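Search the help pages Search Go
Last updated 4 November 2023

Recording examples for Gatley: common questions

What is a good example?
One complete attempt at one task, start to finish, done at normal speed. If you drop something and pick it up again, keep recording. Recoveries are useful to us.

How long should each one be?
Most run under a minute. Stop at 3 minutes even if the task isn't done, and mark it incomplete.

How many do I record per session?
The target is 40, with a break after the first 12. If your wrist gets sore, stop early and tell Colleen MacLeod.
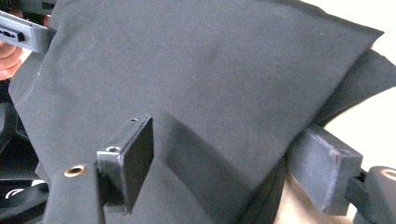 Which items count as hard?
Anything soft with fasteners on it goes in the hard group. Folds shift when you touch them, and the model has to find the part it needs again each time. Dark items are harder still: with black plastic buckles against charcoal fabric there is little contrast to work with, and the brass-colored grommets may be the easiest points to pick out. Record these at a slower pace and don't straighten the straps first.

Can my other hand help?
Yes, for the hard group. Select "two hands" on the form.

What happens to the recordings?
Normand Wong checks them for missing video and wrong labels. The current set has 2,445 accepted examples.

Can I delete a bad one?
No. Flag it and write a short note.

Related
Charging and storing the gripper
Task labels, full list
Booking a session at Dirthorpe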